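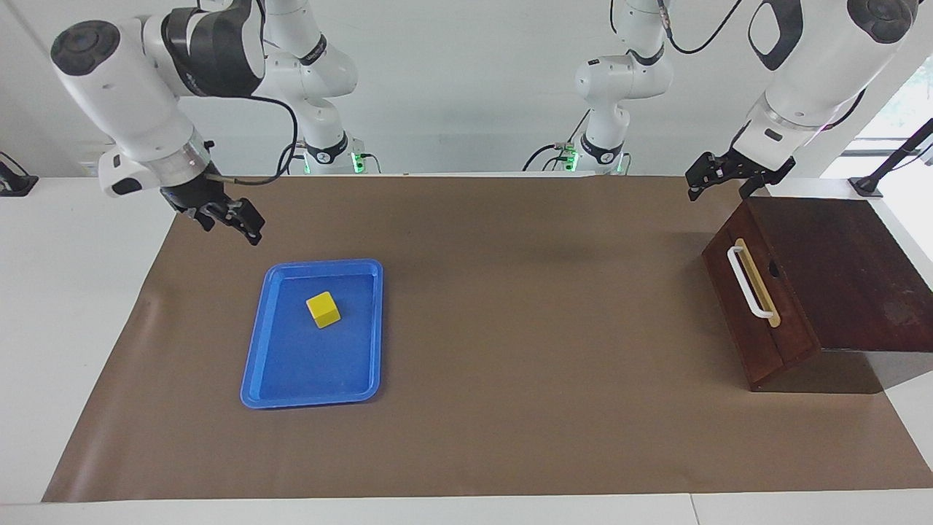

Two-arm work cell with the grippers open over a papered table, a blue tray and a wooden box.

Budgeting for a two-arm work cell is the planning of money, floor space and staff time for a pair of robot arms that share one table. It covers far more than the arms, and that breadth is a large part of what makes it such a rewarding subject! A good plan starts with the tasks and works back to the parts list.

Cost groups

Buyers usually sort spending into the arms and their controllers, the grippers, the mounting, and the table goods. Mounting is the group most often priced too low. Arms hung from above leave the tabletop clear, but the supports must be stiff, and a ceiling or wall may need a survey first. Cables belong in the same group — they need enough slack to follow a wrist through its whole reach.

Table goods are wonderfully cheap. Brown paper, a plastic tray, a cube and a box with a handle can support months of pick-and-place and opening practice. The Starkholm workshop listed 78 such items in its first plan, and the whole list cost less than one spare gripper.

The Malton method

The Malton method, drawn up by Diễm Lý and Randi Dalen, splits a purchase into two rounds. The first pays for the arms, mounts and a single table. The second, seven months later, is held back for whatever the first round showed to be missing. Prasetyo Ngau later added a line for spare gripper fingers, a small change that many planners have happily copied.

Itach, a planning worksheet by Tài Đàm, follows the same two rounds and adds space for training hours and power use. A shorter version by Châu Tăng drops the power section and fits on one page.

Timing

Orders placed in January often suit groups whose budget year begins then. Mounts should arrive before the arms.

See also: Mihăilă table layout; Gripper selection; Spare parts planning

Contact the editors | Copyright and reuse | Back to top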